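Open the Old Computer Before You Give It Away
By Palesa Modise
October 12, 2020

I would like to make a case for screwdrivers. Specifically, I'd like to make a case for taking the side panel off the desktop that has been sitting under your stairs since the last time you moved, and having a good long look around before you haul it to the drop-off.

I was 45 the first time I did it, which I mention for everyone who thinks the age for this kind of thing has passed them by. My neighbor Declan Pomare had a dead tower he was going to put out on the curb, and I asked if I could have it for an evening. I expected a mess. What I found was a tidy little town! There were streets of wire, a big metal box at one end where the power comes in, and a green board with so many tiny parts on it that I got out my sewing magnifier and forgot to eat dinner.

A desktop case is one of the last things in an ordinary house that was made to be opened by an ordinary person. Try getting into a phone, or a tablet, or one of those thin laptops with everything glued down. A tower gives you screws you can see and parts you can lift out with your fingers. The power supply is a box. The memory comes out in sticks. You can point at a thing and ask what it does, and there's usually an answer that fits in one sentence (my nephew has tested this thoroughly).

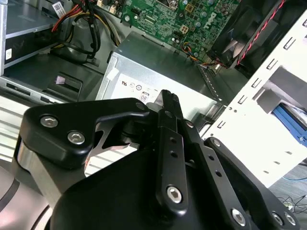
Inside a desktop case, with the power supply and a green board marked DELL.

I love the labels most of all, and I know how that sounds. Power supplies carry certification marks, little circles and symbols that most of us will go our whole lives without reading. Each one stands for a rule somebody wrote and a test somebody ran. I find that cheering. I look them up one at a time, the way other people look up birds.

Now, the cautions. Unplug it, of course, and leave the power supply itself sealed. That box can hold a charge long after the cord is out, and I don't open mine, ever. Look at the outside of it all you like. Everything else is fair game if you go slowly and keep your screws in a muffin tin.

Reshma Motaung, who disagrees with me about most things, thinks this is a waste of a good recycling trip. Her view is that old computers should go to people who know what they're doing, quickly, and that a half-stripped tower on a dining table helps no one. She has a point about the dining table. I had one there for 5 weeks. But I think she's wrong about the rest, and I'd say the hour you spend inside the case makes you a better recycler. You learn where the hard drive is, so you can take it out and deal with your own files. You see how much metal there is. After that it's very hard to drop one in the trash.

Two of mine even got a second life. One needed more memory and the other needed dusting, and a set of secondhand parts for both cost me less than 50 dollars. They aren't fast. They play music and open letters, and I'm fonder of them than of anything I've bought new.

So find the tower, clear a table and put a lamp next to it. If there's a kid in the house, hand over the screwdriver and let them do the first screw.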